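The workstation under the stairs gets its new processor, a thread

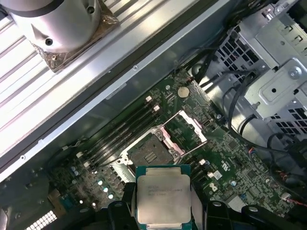
Mireille Semaan
Monday, 7.40 in the evening · 12 posts

1/ Right, I promised several of you I'd write this up properly, so put the kettle on, because I'm not a short-winded person and it has been a long weekend of sitting on the floor with a screwdriver. It's the story of a second-hand workstation, a second-hand Xeon and a very patient friend called Hartmut.

2/ Some background for the newer people. I run a little recording archive for our choir, Arik, and the machine that does the work is an old workstation that lives under the stairs next to the hoover. It came to me with the slowest processor that would go in it. Fine for email. Less fine when you ask it to clean the hiss off 637 cassette transfers (yes, I counted, I had to, I'm the one who labels them).

3/ Every cassette is two sides, every side wants cleaning up, and the old chip would plod through a couple of them in an evening with the fan going like a hairdryer. My husband asked, very gently, whether the choir of the 1980s really needed to be that clean. It does! The altos were wonderful and you can hardly hear them.

4/ So I went looking for something better, and the lovely thing about this sort of kit is that what cost a small fortune when new turns up later for the price of a decent pair of shoes. Mine is an Intel Xeon, one of the ones with V3 on the end of the name. Do check that bit before you buy. The letters and numbers printed on the silver lid are the only way of telling these apart once they're out of their box, and the print is tiny. I used my reading glasses AND the magnifier from my sewing basket.

5/ A word about V3 and its relatives, as Hartmut Janssen had to explain it to me twice. The version matters as much as the number before it. Two processors can look like twins and want different boards. Look up your exact board, find the maker's list of what it supports, and see whether it wants a BIOS update first. Do that update while the OLD chip is still in and working. I very nearly did it in the wrong order and he very nearly shouted.

6/ Getting in. Side panel off, cables unplugged, and I mean the mains lead too, out of the wall. Then the cooler, which was stuck down with paste that had gone like old toffee. Hartmut's advice was to run the machine for ten minutes beforehand so the paste softens, then shut down, unplug, undo the screws a little at a time in a cross pattern and twist, very slightly, before lifting. It came away with a sort of sigh. So did I.

7/ Now the socket, and this is where I'd ask you to slow right down. You let the lever up, the silver load plate swings open on its hinge, and there you are looking at a dark little field of contacts, packed in so tightly it looks more like velvet than metal. DON'T touch it. Don't blow on it, don't dab at it with a cotton bud, don't lean over it with a biscuit. If one of those bends you'll be out there with a needle and a torch, wishing you'd taken up watercolours.

8/ The chip itself is a square of green with a big silver cap on it, and you hold it by its edges, silver side up. Find the small triangle on the corner and match it to the mark on the socket, and look at the notches too. Then lower it straight down. Not sliding, not tilting it in from one side, just down. It wants no pushing whatever. If it isn't sitting flat, lift it straight out again and have another look. I held my breath for the whole of it and had to have a sit-down afterwards.

9/ While you've got the thing open, do have a nosy at the rest of the board, it's like looking down on a small town. There are long black memory slots on one side of the socket and a shorter set on the other, with white latches at the ends. And there's the round silver battery, the same sort of thing you'd find in the kitchen scales. If your old machine has been forgetting the date every time you unplug it, that battery is very probably why. Check the number on it and buy the same kind.

10/ Closing up. Plate down, lever down (it takes more of a shove than feels polite, and it creaks, and Hartmut says they all creak). Then clean the lid with a drop of isopropyl on a lint-free cloth and put on fresh paste. I used a tube of Tiver that a neighbour had left over. People have very strong opinions about whether it should be a pea or a cross or a line. I did a pea, then worried about it and made it a larger pea. Cooler back on, screws in that same cross pattern, and PLEASE plug the fan back in. I say this as someone who put the side panel on twice.

11/ First start. Black screen, and a long one. I'd been warned that these boards like to have a good think after a change of processor, so I went and did the washing-up, very loudly. When I came back there was the start-up screen asking me to confirm the new settings, with the V3 spelled out in full, and I'm afraid I shouted so much that the dog went upstairs. Temperatures all sensible. I left it chewing on a batch of tapes overnight and by breakfast it had finished 12 of them, both sides, which would have been most of a week before.

12/ I've still to tidy the cables, and I'd like more memory, but that can wait for January. Thank you to Hartmut for staying on the phone through the lever business, and to the lady at Reuter who sold me the chip and packed it so well that it took me a good while to get into the parcel. If anyone local has a machine like mine and is frightened of the socket, come round, bring cake, we'll do it together. The altos send their love.

Comments

Hartmut Janssen: For the record, I did shout, but only the once. And it was a cross pattern for the screws, then a PEA for the paste, you had those the other way round on Saturday.

jastik_repairs: Lovely write-up. One small addition, keep the plastic socket cover if yours came with one. If you ever send a board off for repair they'll want it fitted.

Oldtapes600: How are you doing the hiss removal? I've got 1,000 reels in the loft and a laptop that cries when I open one file.

Mireille Semaan: @Oldtapes600 bless you, that's a lot of reels! A noise profile from the quiet bit at the start of each side, then a very light touch. I'll do a separate thread, it's a whole other pot of tea.

Contact Mireille · © Arik Choir Archive · Back to top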